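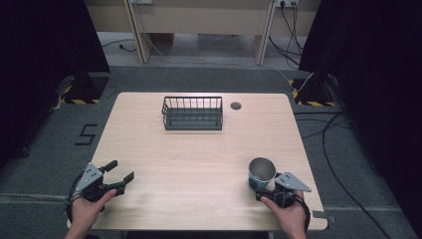 Referat Haushalt und Beteiligung, Stadtverwaltung Lokasmont

Zwischenbericht zum Bürgerhaushalt, Stand Ende August
An die Förderstelle, zur Kenntnis an die Kämmerei

Liebe Kolleginnen und Kollegen,

ich weiß, der letzte Bericht von mir war ein ziemlicher Tabellenfriedhof, und zwei von Ihnen haben mir das auch freundlich zurückgemeldet. Also diesmal mehr Text und weniger Anhang. Die Zahlen für die Mittelabrechnung laufen sowieso getrennt über das Portal, da müssen wir sie hier nicht noch einmal aufmarschieren lassen.

Wo stehen wir? Die Vorschlagsphase ist durch. Es sind 491 Vorschläge eingegangen, und ich gebe zu, ich hatte mit deutlich weniger gerechnet (mein Tipp in der Kaffeeküche war 400, ich schulde dem Team jetzt einen Kuchen). Der Löwenanteil kam online über Ekex, der Rest auf Papierkarten, die in der Bücherei, im Bürgerbüro und im Hallenbad auslagen. Das Hallenbad war übrigens eine Idee aus der letzten Runde und hat sich wirklich gelohnt, von dort kamen vor allem Karten von Familien, die wir mit der Plattform bisher kaum erreicht haben.

Thematisch ist das Bild bunt, aber mit klaren Schwerpunkten. Verkehr liegt vorn, wie immer, und innerhalb von Verkehr die Querung an der Namboodiri-Straße. Ich habe irgendwann aufgehört, mich über den nächsten Zebrastreifenvorschlag zu wundern. Danach kommen Spielplätze, Schatten auf dem Marktplatz und, das war für mich neu, erstaunlich viele Wünsche zum Haushaltsplan selbst: Die Leute möchten ihn lesen können! Eine Einsenderin schrieb, sie habe den Plan aufgeschlagen, drei Seiten Produktgruppen gelesen und dann lieber das Bad geputzt. Kann ich verstehen. Wir haben daraus eine eigene kleine Baustelle gemacht, dazu weiter unten mehr.

Abstimmung

Die Abstimmung lief bis Mitte Juli. Gültig abgegeben wurden 3131 Stimmzettel, online und auf Papier zusammen. Für eine Stadt unserer Größe finde ich das ordentlich, und die Fraktionen haben es im Finanzausschuss auch so aufgenommen, jedenfalls die meisten. Kritik gab es an der Länge der Liste. Wer wirklich alles durchlesen wollte, saß einen ganzen Abend daran, und die Vorschläge ganz hinten hatten es entsprechend schwer. Ekex kann die Reihenfolge zufällig mischen, das war bei uns aber nicht eingeschaltet. Mein Fehler, ich hatte die Einstellung im Testsystem gesetzt und im Livesystem vergessen. Für die nächste Runde steht es dick auf der Checkliste. Auf die vorderen Plätze dürfte es kaum durchgeschlagen haben, die waren mit Abstand vorn, aber im Mittelfeld will ich es nicht ausschließen und habe es deshalb auch in die Ausschussvorlage geschrieben.

Prüfung durch die Fachämter

Das ist der Teil, der gerade am meisten Zeit frisst. Jeder Vorschlag aus der oberen Hälfte geht an das zuständige Amt und kommt mit drei Angaben zurück: zuständig oder nicht, machbar oder nicht, grobe Kosten. Klingt einfach. In der Praxis schreibt dann das Tiefbauamt »siehe Grünflächen«, die Grünflächen schreiben »siehe Tiefbau«, und ich telefoniere. Wir haben deshalb seit Juni eine gemeinsame Sprechstunde, immer ab 14 Uhr, bei der strittige Fälle direkt am Tisch geklärt werden. Das geht viel schneller als der Umlauf, und ein paar Leute kannten sich nach Jahren im selben Haus bisher nur aus der Signaturzeile.

Offen sind noch die Rückmeldungen zu den Schulhöfen. Da hängt einiges am Sanierungsprogramm des Landkreises, und solange dort keine Reihenfolge feststeht, will das Gebäudemanagement verständlicherweise keine Kosten nennen. Ich rechne im Oktober damit. Sollte es länger dauern, würde ich die Schulhöfe gesammelt in die nächste Runde schieben und das den Einsendenden auch so mitteilen.

Lesbarer Haushalt

Nun zur Baustelle. Geplant war im Antrag nur eine Broschüre. Nach den vielen Rückmeldungen haben wir mit Demum gesprochen, dem Büro, das schon unsere Plakate gemacht hat, und die Broschüre umgebaut: vorn die Frage, woher das Geld kommt, dann die Frage, was davon überhaupt frei verfügbar ist (wenig, und genau das überrascht die meisten), und erst danach die einzelnen Bereiche. Kreisumlage und Personalkosten stehen jetzt auf einer Doppelseite nebeneinander. Das sorgte intern für Diskussionen, die Kämmerei hätte die Umlage gern etwas weiter hinten gehabt. Wir sind bei der Doppelseite geblieben.

Der Entwurf liegt vor und wird im September mit einer Lesegruppe aus der Volkshochschule getestet. Ich freue mich riesig darauf! Eine Fassung in Leichter Sprache kommt danach, das Übersetzungsbüro ist beauftragt. Der Mehraufwand bleibt im bewilligten Rahmen, wir haben dafür die geplante Radiowerbung gestrichen. Bitte geben Sie mir kurz Bescheid, ob Ihnen diese Umschichtung so genügt oder ob Sie einen formlosen Änderungsantrag brauchen. Beim letzten Mal reichte eine E-Mail.

Was nicht so gut lief

Die Jugendveranstaltung. Wir hatten sie in die Woche vor den Zeugnissen gelegt, und das hätte uns jeder Mensch mit Schulkindern sagen können. Die Runde war klein, die Gespräche dafür sehr gut, und der Wunsch nach späteren Bussen am Wochenende hat es von dort bis in die Abstimmung geschafft. Wir holen den Termin im November nach, diesmal im Jugendzentrum und mit dem Schulkalender in der Hand.

Außerdem die Papierkarten: Das Abtippen hat uns viel mehr Stunden gekostet als kalkuliert. Zwei Karten konnte auch nach längerem Rätseln niemand von uns entziffern, die liegen bei den Akten.

Wie es weitergeht

Im Herbst geht die geprüfte Liste in die Haushaltsberatungen. Der Rat entscheidet im Dezember, und danach bekommt jeder Vorschlag eine öffentliche Antwort auf Ekex, auch die abgelehnten. Diese Antworten schreiben wir jetzt schon vor, sonst sitzen wir im Januar wieder bis abends. Personell ist alles beim Alten, die halbe Stelle aus Ihrer Förderung ist bis zum Jahresende besetzt. Wie es danach mit ihr weitergeht, würde ich gern noch vor den Beratungen mit Ihnen besprechen, am liebsten am Telefon. Vormittags erreichen Sie mich am besten.

Viele Grüße aus dem Rathaus
Projektleitung Bürgerhaushalt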